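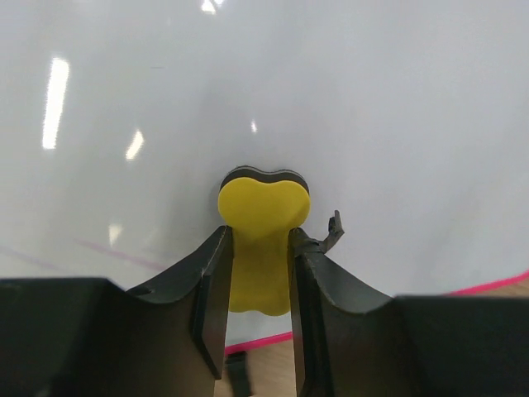 Randa Hourani asked whether the Merken gripper could be supplied with bare fingers, as her group preferred to fit its own contact strips and replace them between trials. It can. The option is listed below under finger sets, and the price of the unit does not change.

Posted 02/01/2026 by Clirton Product Office

Merken Two-Finger Gripper, Evaluation Unit

The Merken is offered to laboratories and training centres that wish to compare grippers on light handling tasks before committing to a purchase. Each unit is supplied with a wrist bracket for a small camera, so that the fingers and the held item can be viewed together during a trial.

Whiteboard work is a useful test for this class of gripper. A shaped eraser with a narrow waist gives the fingers a natural place to close, while a glossy board produces strong reflections that show how a wrist camera copes with glare. Clirton recommends running the same task with each gripper under the same lighting, and keeping the camera settings fixed throughout.

Finger sets
Standard: angled fingers with narrow tips
Bare: as above, no contact strips
Brunthorpe: wide pads, sold separately

Contact strips are a wearing part. Inspect both tips before each session and replace any strip that has lifted or torn — a loose end may catch on the work or enter the camera's view. Strips are sold in packs of 16.

Controller
The unit runs from the Tô controller, which stores up to six grip settings. Existing Tô owners may order the gripper alone under part number 628.

Price
Evaluation unit with controller and standard fingers: $2399, excluding tax and freight. Units ordered before the end of March include one spare finger set in the colour of the buyer's choice.

This site uses cookies to remember your region and currency. Accept | Manage settings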